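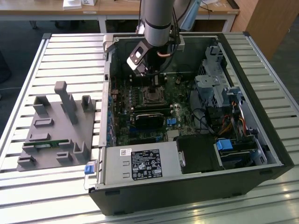

About Derkex
3 min read

We take old office PCs apart with robots and put the good bits back to work. Small firm, one workshop in Ornthorpe, 24 of us at last count. Started by Mared Pumphrey after years of doing it by hand with a bad back.

What we do: memory, cards, drives, processors. Out, tested, sorted, sold on or fitted again. The arms do the fiddly part, people do the rest.

The bit most firms leave off this page

In January we had a bad run. One arm, our Evov cell, was setting processors down a hair out of line and then pressing. Bent pins in the socket, board ruined. It did this to 165 boards before we stopped it. Seven had already gone out to a customer, Tefera, who rang us at 7 in the morning and were nicer about it than we deserved.

Cause was dull. A finger pad had worn, so the chip sat at a slight tilt in the grip. The force check should have caught it. Somebody had turned the limit up months before to stop false alarms and never turned it back. No note left. That's on all of us, Mared included, and she's said so. 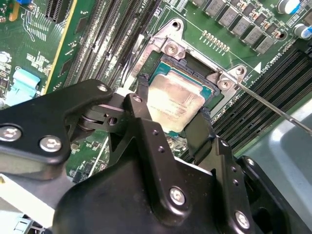
Processor in the gripper, just above the open socket. The step that went wrong.

What's changed since:

- Pads checked at the start of every shift and the check signed for
- Force limit locked. Two people to change it, reason written down
- 3 bad placements and the cell stops itself, no restarting from the desk
- Hands out of the cell unless the arm is locked off. Was always the rule, wasnt always kept
- Every socket looked at under the glass before a board leaves

Slower than before. Fine by us. Tefera got their boards replaced and are still a customer, and the wrecked ones get used for training new starters, so come and practise on them if you join.

Who we want to hear from: anyone with a store room full of old towers, anyone who's had the same fault and fixed it diffrently. Visits welcome, ring first, closed shoes please.

Contact Derkex, The Workshop, Ornthorpe | © Derkex, all rights reserved | Back to top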